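Section 3: Putting Up Your Rallano Porch Drying Line

You're through the hard part! The wall brackets are up (Section 2), and what's left is the fun bit: stringing the line, getting it nice and tight, and hanging your first load. One person can do all of it with the tools in the box, plus a step stool if your brackets are above shoulder height.

Before you start

Check that both brackets feel solid when you pull down on them with your full hand. If either one shifts, go back to Section 2, Step 6 and tighten the anchor screws.

CAUTION: The line is under spring tension from the moment you pull it out. Keep children and pets off the porch until Step 5 is done.

Stringing the line

1. Set the reel housing on the left bracket with the Rallano name facing you. Push down until it clicks.

2. Pull the loose end of the line straight across the porch. Go slowly and let the spring do its thing. If the line jerks or sticks, let it wind back in a foot or so and try again.

3. Loop the end ring over the hook on the right bracket.

4. Pull the slack back through the cleat under the reel, then wrap it in a figure eight. Two wraps hold well, and three is even better for towels and jeans.

5. Press the middle of the line down with one finger. It should dip a little and spring right back. A deep sag means you need to take up more slack (it's quick, just unwrap the cleat and pull again).

NOTE: New line stretches! Expect to tighten it after your first few loads. After that it settles down and you'll hardly touch it.

Hanging your first load

6. Wipe the line with a damp cloth from end to end. Pollen and dust love a porch, and they show up on light fabrics.

7. Bring your laundry out and set the basket up off the floor on a low stool. Your back will thank you, especially on sheet day.
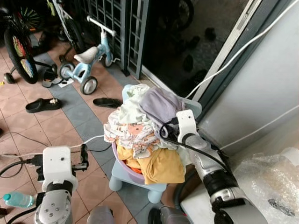

8. Hang the heaviest pieces first, close to the brackets, where the line is strongest. Shirts and other light things can go in the middle.

9. Leave a hand's width between pieces so air can move. On a breezy day this makes a huge difference.

CAUTION: Do not hang more than 21 pounds of wet laundry on the line at once. Never hang plants, swings, or hammocks from it.

Putting the line away

10. Unwrap the cleat, lift the ring off the hook, and walk the line back to the reel. Letting go of it can chip the housing.

11. In freezing weather, lift the whole reel off its bracket and store it indoors. If you live somewhere cold, plan on doing this by December.

Replacement line and end rings are listed in Section 4.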